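Search this site
Enter keywords
Print this page
E-mail this page

Arboleda Neighborhood Learning Center Opens Sign-Up for Its Free August Home Skills Program

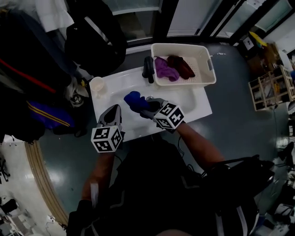
Community Education Department, Arboleda Neighborhood Learning Center

FLORKSTEAD – Sewing on a button, reading a water bill, fixing a running toilet, making a week of lunches out of one bag of beans: the Arboleda Neighborhood Learning Center is teaching all of it this August, and every class is free. Sign-up for the Home Skills Program is open now to anyone aged 16 and over who lives or works in Florkstead.

The program is back for its third summer, and it's the biggest one yet! Last August 205 people took at least one class. This year the center has 312 places across four weeks, thanks to a second classroom on the ground floor and a longer evening schedule.

"We kept hearing from folks who got off work at six and couldn't make a 5:30 class," said Zineb Ghoneim, head of community education. "So now the evening classes start at 6:45, and we've put the most popular ones on twice. I'm so happy about the mending class in particular. Last year we had people sharing chairs."

The classes are grouped by week, but there's no need to take a whole week. People can sign up for a single evening or come to everything.

Week one is clothes and laundry. Classes cover reading care labels, getting out common stains (grass, coffee, ballpoint pen and the dreaded tomato sauce), ironing a shirt, folding a fitted sheet and basic hand mending. Shamim Bhutto, who ran an alterations shop on Wovley Street for many years, teaches the mending classes and has written a new hour on zippers.

"A stuck zipper is a five-minute job most of the time," Bhutto said. "People throw out a perfectly good winter coat over it, and it breaks my heart. Bring the coat! Bring it in August, I don't mind. We'll get it going."

Week two moves to the kitchen. Students will plan and cook low-cost meals, learn how to sharpen a knife safely, and find out how long leftovers keep. The cooking classes are limited to 12 people each because of the size of the kitchen, and they fill up first. All ingredients are supplied. Anyone with a food allergy should say so on the sign-up form so the recipes can be changed ahead of time.

Week three is small repairs: leaky faucets, squeaky hinges, holes in drywall, drafty windows and the running toilet mentioned above, which was the most requested topic on last year's comment cards. Satish Mathew, a maintenance supervisor who has lived in Florkstead since he was nine, teaches the repair classes with a set of practice walls he built over the winter.

"You can put a hole in my wall and then you can fix it, and then the next person gets to do the same thing," Mathew said. "It's a lot of fun. Some of the patches last year were better than mine."

Renters are very welcome in week three. One evening is set aside for repairs that tenants commonly ask their landlords to handle, with help on how to write a clear repair request and keep a copy of it.

Week four is paperwork and money. The classes deal with utility bills, setting up a simple household budget, reading a lease before signing it, and sorting the pile of mail that builds up on the kitchen counter. Yolanda Nina, the center's adult reading teacher, leads this week and will offer the budget and lease classes in Spanish as well as English.

"Some of my reading students signed up last summer and came back with their sisters, their neighbors, their grown kids," Nina said. "A lease is a hard thing to read. It's hard for me! We go through it slowly, we stop when there's a question, and we have coffee."

The program has its roots in a single ironing lesson. Anselmo Lozano, now the center's director, was helping a young man get ready for a job interview and learned that he had never used an iron. The two of them set up in the hallway, and by the end of the afternoon several other people from the job-search group had joined in and brought their own shirts.

"I went home that night and made a list of everything I'd had to learn the hard way," Lozano said. "It ran to two pages. My wife added a third. That list is pretty much the first-year schedule."

New this year is the Okside Lending Shelf, named for the old Okside hardware store that stood across from the center and gave the first batch of tools when it closed. The shelf holds around 100 items that students can borrow for a week at a time, among them drills, sewing kits, pipe wrenches, a steam iron and a pressure cooker. Borrowers need to have taken the matching class or to show a staff member that they know how to use the item safely. There are no fees, and the center asks only that things come back clean.

Free child care is offered during all evening classes for children aged three to ten. Places must be reserved when signing up. The building has step-free entry from the parking lot, and both classrooms have a hearing loop. Large-print handouts are available for every class; please ask for them at least two days before.

The number 100 also turns up in the program's wish list. The center would love to receive 100 cotton shirts, in any size and any condition, for students to practice on. Missing buttons, torn pockets and old stains are all fine. Shirts can be left in the bin inside the main entrance whenever the building is open.

How to sign up

Sign-up forms are at the front desk of the Arboleda Neighborhood Learning Center and at the Florkstead public library. Staff can fill out the form with you in person or over the phone. Places are given in the order forms arrive, and a waiting list will be kept for full classes.

Reporters who would like to sit in on a class are asked to contact the Community Education Department ahead of time so that students can be told.

Print this page
E-mail this page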